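Collecting at Home with the Clovley Gripper: Common Questions

By Santosh Grewal
Updated June

These are the questions that come up most from people who have signed up to record household tasks for the Chauhan set. If yours isn't covered, write to the collection desk and include your kit number.

What am I being asked to do?

You do ordinary chores while holding the gripper in one hand. The camera on the tool records what the fingers are doing, and each recording becomes one example for the learning system. The current list is mostly cloth: folding, spreading, picking up, moving from one surface to another. Small-object tasks will be added later.

How long is one example?

Most run under 20 seconds. Start with the fingers open and away from the cloth, do the task once, open the fingers again, and stop. If you do the task three times in one recording we have to cut it up by hand, and those go to the back of the line.

How many do you need from me?

A full home set is 70 examples. You don't have to do them in one sitting, and most people don't. The Chauhan set as a whole closes its first round at 1,000 accepted examples per task, and we are still short on picking up and spreading.

Do I need to tidy first?

No. Leave the room the way you normally keep it. A system that has only practiced on bare tables does badly in a real bedroom. Do move anything that could be damaged or that you don't want recorded, such as mail, prescriptions, family photos and open laptops. Phones can stay out if the screens show nothing private.

Can other people be in the room?

They can be in the house but should stay out of view. If someone walks in, stop and throw that recording away. Pets are the same.

Does it matter how fast I move?

Go a little slower than you would with your bare hand. Fast moves blur, and the position tracking can slip. If you watch one back and the wall behind the bed is smeared the whole way through, do it again.

My first cloth examples were rejected. Why?

The usual cause is a hidden grasp. The tips have to be in view when they close on the fabric. If your wrist is rolled too far, the cloth bunches up in front of the tips and the moment of contact can't be seen. Come in from above at a slant and pinch a ridge or a corner. The second most common cause is starting with the cloth already in the fingers.

Should I keep the ones where I drop it?

Yes, if you picked it up again and finished. Mark it "recovered" in Fovach when you upload. If you gave up on the task, delete it. We did take failed attempts for a while in the spring and may again, but right now there is no one to sort them.

Which fabrics are best?

Whatever you own. Sheets, T-shirts, towels, pillowcases and scarves are all fine. Change the item every 15 examples or so we don't end up with one shirt folded all afternoon. Crumple it differently each time too – people tend to drop it the same way without noticing.

Does the color of the cloth matter?

Only against what's under it. White on white is hard to label.
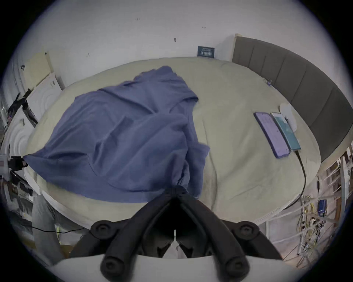
Beds count as a separate surface from tables in the upload form, so please pick the right one. A mattress gives when the tips press into it, and the labelers handle those examples in their own batch. A couch goes under "bed" for now. There is a request in for a third option.

Can I use my left hand?

Yes. Set it in your Fovach profile before you begin. Switching hands partway through a set is fine as long as you start a new session.

What if the fingers stick or don't close evenly?

Stop recording and open and close them a few times with nothing between them. If one side still lags, don't take it apart. Send it back in the Brundidier case with the return slip and we'll mail another. Your accepted count carries over.

When do I hear back?

Uploads are reviewed in batches, and the results show in your profile after each one. Anything sent after noon on Saturday goes into the following week's batch. You'll see accepted, rejected or "needs a look." The last one means a second person is checking it and you don't need to do anything.

Can I ask for my recordings to be removed?

Yes, up until the round closes. Use the remove button next to the session, or email us the session number.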